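Home | Threads | Clubs | Build logs | Sign in

We use cookies to keep you logged in. Accept / Manage

Alaric Whitfield
March

ok thread time, I promised the club I'd write up the laundry project before I forget everything. typing this between classes so bear with me

1/ The short version. Student robotics club, two arms, one job: get clothes out of a basket and sort them. Spring showcase is coming and the teleop part is in decent shape. The learned part, less so

2/ We named the project Flellia back in the fall. Was supposed to be temporary. It's on the poster now so that's that

3/ How we work: one person drives both arms, one person watches and calls out trouble, one person logs. Swap every 20 min or the driver gets sloppy. I get sloppy at 15

4/ Logged episodes so far: 757. Kept after review: 472. Yes that's a lot of tossed data. Most of the bad ones are from the first two weeks when we all grabbed too fast and dragged half the basket out with one sleeve

5/ Fitzgerald Thibodeaux does the review and he is brutal. Watched him throw out one of mine for a pause of maybe two seconds. "You were thinking. The policy will learn to think." ok Fitz

6/ Things that are easy: towels. Big, square, don't care where you grab them

7/ Things that are hard: anything with a hood. Sleeves go inside out, cuffs catch on other stuff, and from above you can't tell where one garment stops and the next one starts if they're bunched up together

8/ Socks we dropped from the task. Not talking about socks

9/ Grip notes for whoever takes over next year, copy these somewhere:
– come in with fingers open and close on an edge, a hem or a collar, not the middle of a pile
– lift slow for the first few inches then stop
– look at what's hanging
– if two things came up, put it back down and regrab. do NOT shake

10/ The shaking thing. Everybody tries it. It feels like it should work. What you get is a cable pulled out of a connector and 40 minutes of Fitz sighing

11/ Speaking of which, cable routing. Run it down the arm, leave slack at the wrist, check it before every session. We lost a whole afternoon to one that looked plugged in and wasnt

12/ Someone asked why two arms if one does the picking. Second one waits nearby and comes in when the first has something up. Catch a sleeve, hold the basket rim, pull the shirt open for folding later. Timing that handoff is most of what we practice

13/ Also new drivers forget the second arm exists. They park it in the air and go full concentration on the left. Then they need it and it's pointed somewhere dumb. Park it low, fingers open, aimed at the basket. Every time

14/ Training update. First model on the 472 was trained on the old machine and took forever. It reached for the basket every time, which we cheered for like idiots. Then it closed on air. Every time

15/ Second try we evened out the garments. Turns out we had way too many towels (see 6, everyone likes an easy session) and barely any jackets. Model had basicaly learned towel

16/ So the rule since then is no towels until the jacket count catches up. Morale took a hit

17/ 328 jacket and sweatshirt episodes now, before review. Fitz has not gotten to all of them. I am scared

18/ Budget, since two people DM'd. We've spent $1,110 this year, mostly on spare fingers, cables and one motor that I'm told was my fault. Clothes were free, all donated by members and members' moms

19/ We looked at the Honkanen fingers, softer tip, nice demo video. Too pricey for us for now. Maybe if the fundraiser goes well

20/ Showcase format: Nindale campus, every team gets a table and ten minutes. We plan to do five min of teleop, three of the model running by itself, two for questions or for restarting whatever died

21/ The other team from our school, Skustum, is doing a plant watering thing and it already works, and they are being very nice about it. worse somehow

22/ Things still on the list for this week:
– rerun the camera calibration
– finish Fitz's review pile
– decide what counts as a success for the demo. garment fully clear of the basket? or in the right bin? we've argued about this for over a month
– poster. somebody please do the poster

23/ On that success thing, I vote fully clear of the basket and held for a count of three. Bin placement is a bonus. Fitz votes bin or nothing. If you judge these events and have an opinion pls reply, we are stuck

24/ For freshmen thinking about joining: you don't need to code to start. Half of our best drivers came in never having touched Python. Driving well is its own skill and we need hands more than we need another person rewriting the config file

25/ Practice is after last period, usually till 6, later if the arms behave. Bring a snack. Bring a sweatshirt you don't mind losing for a semester, hoods welcome, stripes welcome, drawstrings please no

26/ Drawstrings get wedged in between the fingers and then it's scissors. Ask me how I know

27/ ok bell. Will add the calibration stuff tonight if I'm not asleep, and the folding part gets its own thread once there's folding to talk about 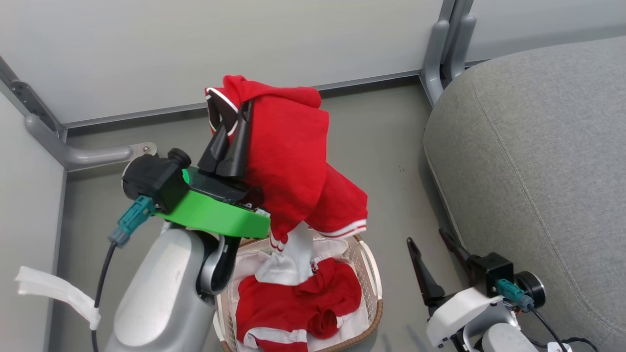 28/ oh and the logging sheet link in last week's post is dead, new one is pinned in the club chat. Use that one, put your initials on every session, Fitz is checking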